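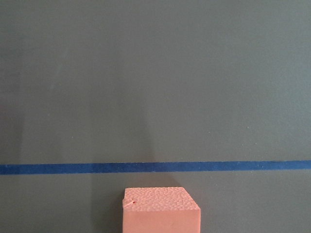
I have been thinking about painter's tape way more than a grown person should. It started back in September when I wanted a grid on a big worktable, a simple one, just some long lines with squares between them so that little foam cubes would have somewhere to be. How hard can it be to put tape down in a line? Pretty hard! I've now done it enough times that I have opinions, and you are getting all of them.

First, the paper. I like brown kraft paper under everything, pulled tight and smoothed out from the middle with my forearm. It will crease. Mine always does, and there's always a seam somewhere because the roll is never as wide as the table. I used to peel it all up and start over when I got a wrinkle (once at eleven at night, which was a low point), and now I leave it alone unless it's tall enough to tip a block over.

I bought the paper at Amarasinghe, the hardware place out past the Otholm exit, where they let you pull your own off the big roll. I asked for 107 inches. The guy cutting it gave me a look, but 107 is what I'd measured and 107 is what I got.
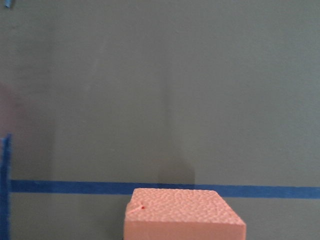
Then you get to the corners, and that's where I lose the most time. Two strips meeting at a right angle looks so easy when it's a doodle on the back of an envelope. With real tape you either tear it by hand and get that raggedy end, or you get up and go find the scissors, which are in the other room. I tear. I've decided a ragged end is fine as long as the long edges are clean, because the long edges are what your eye follows.

Same goes for straightness. Long lines drift. You start out perfectly lined up, you walk the roll down the table feeling great about yourself, and by the far end you've wandered a little uphill. A chalk line helps, and so does having somebody hold the other end. What doesn't help is pulling harder. Blue tape stretches just enough to go down looking lovely and then pucker on you later, so lay it loose and press it down with a thumb.

About brands: I tried the store stuff and I tried Enska, and I went through 8 rolls between the two before I settled on Enska. It comes up clean from hard surfaces. From kraft paper it takes a little fuzz with it, but so did everything else I tried, and if you peel slowly and keep it low to the table you can move a line once. Twice is pushing it.
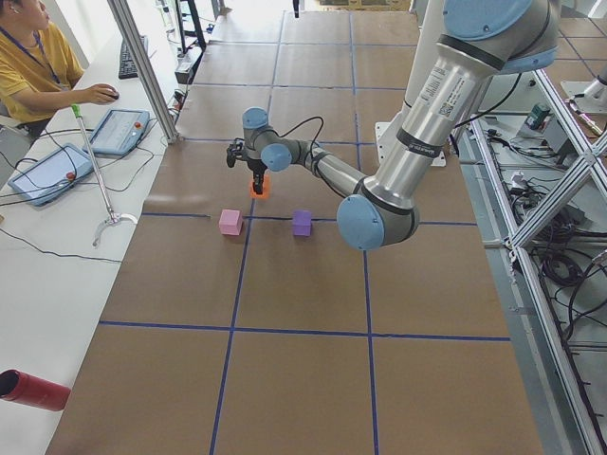
Now the cubes, my favorite part. Foam is so nice for this kind of thing. It's light, it's quiet when you set it down, and if one goes off the edge of the table you don't have to hold your breath. I went for pink and purple and orange since they show up against blue and brown even in bad light. My one complaint is that the pink and the purple get awfully close to each other once the sun goes down. Next batch I'd swap one of them for yellow.

They do pick up marks, by the way. Foam dents if you look at it wrong, and any bit of grit on your fingers ends up on the top face. I've stopped fussing over it.

What I can't stop doing is nudging them. On the line or beside the line? I like a block snug up against the tape, close enough that there's hardly any brown between them, and then I walk past an hour later and think no, it needs breathing room, and move it half an inch. I kept all my layouts in a note on my phone under the name Climis (a typo from months ago that stuck) and I just checked, and that note is 2,114 words long. About where to put foam cubes!

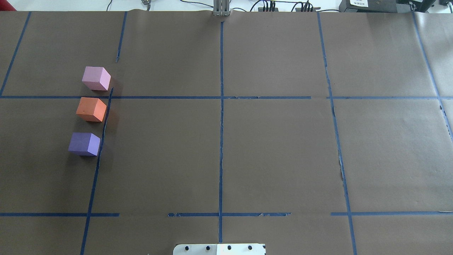
Pink, orange and purple, down the left side of the grid.

I do love a column like that, with a little gap between each one. Even with crooked tape it looks like somebody meant it.

If you've got a good trick for keeping a long strip straight when you're working alone, please put it in the comments. I have most of a roll left and I'm not done with that far corner yet.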